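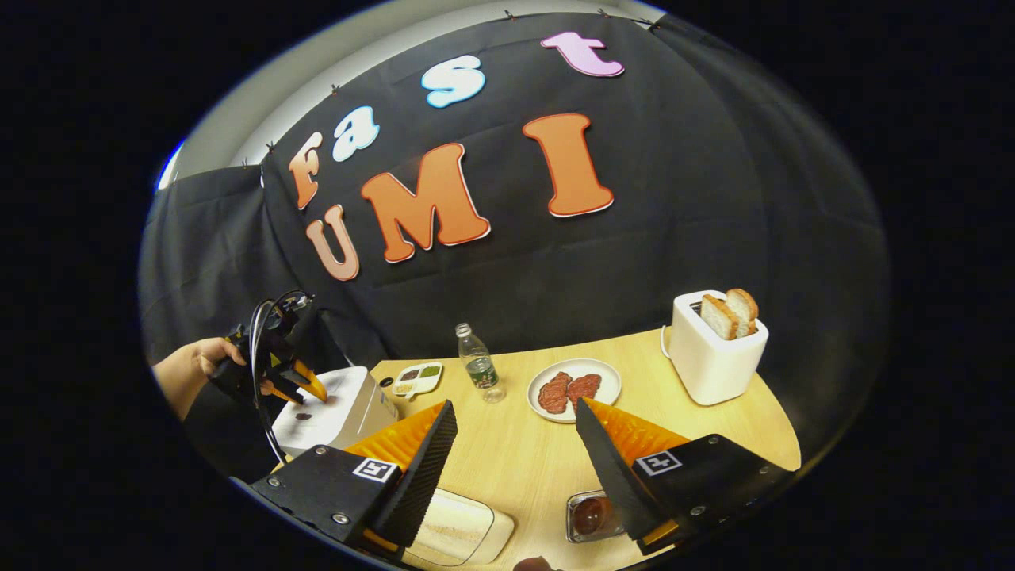
What should be ready on the table before you begin to cook a breakfast?

Everything that you will eat, cook with or serve on, so that you do not need to walk away while something is hot.

Chapter 7
Setting Out a Small Breakfast

In the last chapter we learned how to store food. Now we come to the table. A small breakfast has few parts, but each part has its own time. Toast becomes hard if it waits. Meat on a plate loses its heat in a few minutes. Sauce can wait a long time, and water can wait longest of all. For this reason we set out the drinks and the sauces first, then the meat, and the toast last.

The toaster should stand at the back or at the side of the table, with its cord away from the plates. Do not pull the cord tight. If the bread is ready before the meat, leave it in the slots - it will keep warm there a little, but not for long.

Sauces are best served in a small tray with compartments. Each sauce keeps its own taste, and the guest can choose. Fill each compartment only halfway.

In this chapter you will learn:

how to choose the order of work
how to place hot and cold things
how to clean the toaster and the tray after the meal

Words to know: slot, crust, compartment, crumb, to set out

Before you read further, draw your own table on a sheet of paper and mark where you would put each thing. Keep the drawing - you will need it again for Exercise 9. A larger plan, for the Korletey family kitchen, is on page 267.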